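Student Project Report: Trajectory Filtering for Shelf Retrieval Demonstrations
Nermina Đorđević and Daiane Peixoto

The purpose of this project was to develop a software tool, named Udia, that prepares hand-held gripper recordings for policy training. Udia reads each recording, recovers the gripper pose for every image, and rejects segments in which the pose estimate jumps. The project was completed over two terms by a team of two students.
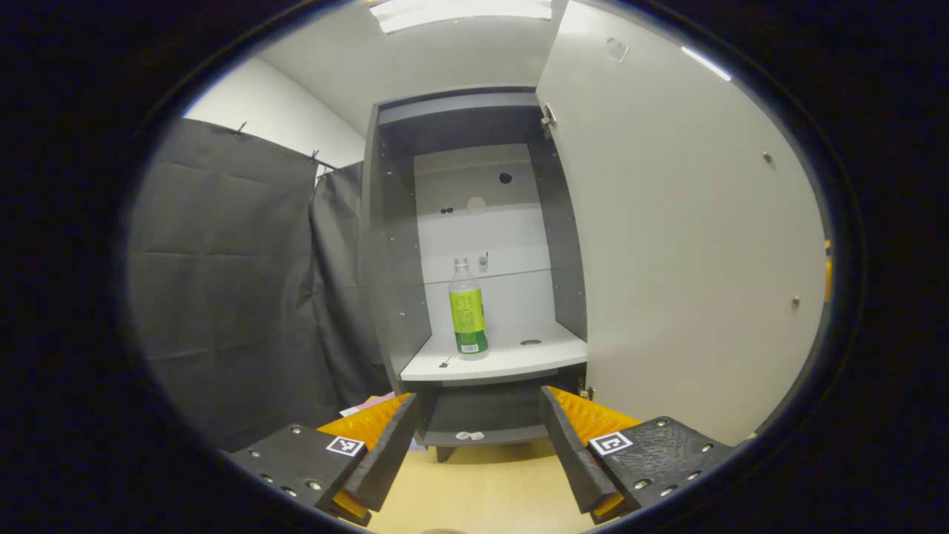

Jurenitz, February

The cabinet task was selected as the main test case. A bottle stands on a white shelf behind an open door, and the pale door panel fills much of the wide-angle view. Large plain surfaces offer few features for tracking, and the first version of the filter discarded usable segments for this reason. The square markers on the two fingers are used only to estimate the opening of the jaws — they play no part in locating the camera.

The revised filter compares each pose with a window of seven neighboring poses. Segments are now split at a jump and kept if both ends pass the check. Four settings remain adjustable by the operator and are listed in the user guide.

Export to the Fanden planner is supported. Door motion is not yet modeled, and the planner treats the door as a fixed obstacle.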